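Imprimir | Enviar por correo

Redacción de textos biográficos breves
Tema 4. La necrológica familiar: estructura, fuentes y revisión

1. Delimitación

Se entiende por necrológica familiar el texto breve, de carácter biográfico, que encarga o redacta la familia de una persona fallecida para su publicación en prensa local o en la página de una funeraria. Conviene distinguirla de la esquela, que se limita a anunciar el fallecimiento y los actos, y del obituario periodístico, que firma un redactor y responde a criterios de interés público.

En este tema se trabaja con textos de 2000 caracteres como máximo, espacios incluidos. Los listados de familiares computan dentro de ese límite.

2. Orden de los datos

El esquema habitual es cronológico, con el fallecimiento en el primer párrafo:

a) Nombre completo, edad, lugar y fecha de la muerte.
b) Nacimiento y filiación. En mujeres casadas con cambio de apellido, el de nacimiento va entre paréntesis.
c) Infancia y estudios.
d) Matrimonio o pareja, residencia.
e) Vida laboral.
f) Aficiones y vida asociativa.
g) Familiares que sobreviven y familiares fallecidos con anterioridad.
h) Ceremonia, inhumación, donativos.

El apartado f) es el que más varía. Un solo dato concreto (el huerto, el coro, la cría de palomas) informa más que una serie de adjetivos. Se evitarán fórmulas como «amante de la vida» o «querido por todos».

3. Fuentes y contraste

Las fechas se toman de documento, nunca de memoria familiar – el libro de familia, la partida de bautismo o la inscripción registral. Si hay 2 fuentes discordantes, prevalece la registral y la discrepancia se anota en la ficha, fuera del texto.

Los topónimos se escriben con la forma vigente en el momento del hecho. En el ejercicio de clase, la finca Lasia pasó a llamarse Toma después de la boda; el nacimiento se sitúa, por tanto, en Lasia y la jubilación en Toma. Los nombres de empresa siguen la misma regla: «trabajó en los almacenes Plukon», aunque el negocio haya cambiado de titular.

4. Entrevista con la familia

Se realiza preferentemente en el domicilio y con un único portavoz. La guía de preguntas figura en el anexo. La nota resultante no debe superar las 170 palabras por etapa vital. Las anécdotas que afecten a terceros vivos requieren su consentimiento. 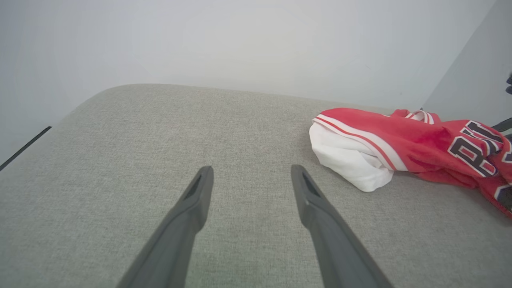 Fig. 1. Tapizado gris claro de textura fina.

5. Lista de familiares

Orden: cónyuge, hijos, nietos, bisnietos, hermanos. El cónyuge de cada hijo va entre paréntesis tras el nombre de este. Los fallecidos se agrupan en una frase aparte, introducida por «Le precedieron» – no se mezclan con los supervivientes ni se señalan con una cruz.

6. Práctica

Redactar la necrológica del expediente Gukell a partir de la ficha y la transcripción. Se entregan 2 versiones: la completa y una reducida sin los apartados c) y f). Se penalizan los errores de filiación y de fecha. La entrega se hace en el aula virtual; la corrección se devuelve en enero.

Última revisión: 2022-09-09

Contacto | © Taller de Escritura Biográfica. Todos los derechos reservados | Volver arriba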